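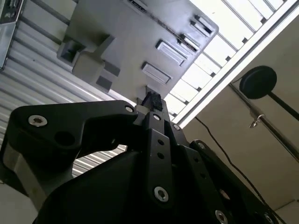 Dinach Plastics
Moulded parts with edge tabs: frequently asked questions

Which parts does this page cover?
Light grey moulded covers, trays and panels in the Baven range that have raised tabs along one or more edges. Parts held only by screws are dealt with on the Willis page.

How do I find the part number?
Look at the inside face. The number is moulded into the plastic, normally near a corner. Older Baven parts carry a paper label instead. If the label has gone, send us the overall length and width, the number of tabs and the distance between the first and last tab, measured centre to centre.

The tabs on my part are different sizes. Is it faulty?
No. Many parts have tabs of unequal height or length so that they fit only one way round. Compare the part with the drawing supplied before reporting a fault.

Do the tabs carry the weight of the part?
Not on covers and panels. The tabs set the position and the rim takes the load. On trays the larger tabs do carry some load and should be checked for white stress marks when the tray is taken out for cleaning.

How should a part be fitted?
Support it from the flat side and line up the largest tab first. Lower the rest of the edge until all the tabs are started in their slots, then press along the edge with even pressure. Do not strike it. If one tab will not enter, lift the whole edge and start again - forcing a single tab is the usual cause of breakage.

How is it removed?
Work back from the smallest tab with a flat plastic lever. Metal screwdrivers leave burrs on the slot, and these shave the tab each time the part is refitted.

Can a broken tab be glued?
A glued tab will hold a cover in place where it is seldom opened. We do not recommend it for trays. Solvent cement distorts the flat face if too much is used, so test it on the inside first. Remove all the old adhesive before a second attempt.

What should I clean it with?
Warm water and washing-up liquid on a soft cloth, with a small brush for the recesses in the tabs. Avoid acetone, bleach and scouring pads. Allow the part to dry fully before refitting.

Will the grey match my existing parts?
Parts up to batch 874 were moulded in a slightly warmer grey. Later batches match each other. Plastic that has stood in sunlight will have yellowed, and no new part will match it.

How should spares be stored?
Flat, tabs upwards, no more than 2 deep, away from radiators. Leaning a panel against a wall for a long period will bow it.

Is there a minimum order?
Single parts are sold through Fitzsimmons, the stockist. Direct orders from Dinach start at around 1,000 pieces per part number.

Can I return a part that does not fit?
Yes, if the tabs are undamaged and it has not been trimmed. Returns go to the seller, and the part number should be written on the outside of the parcel.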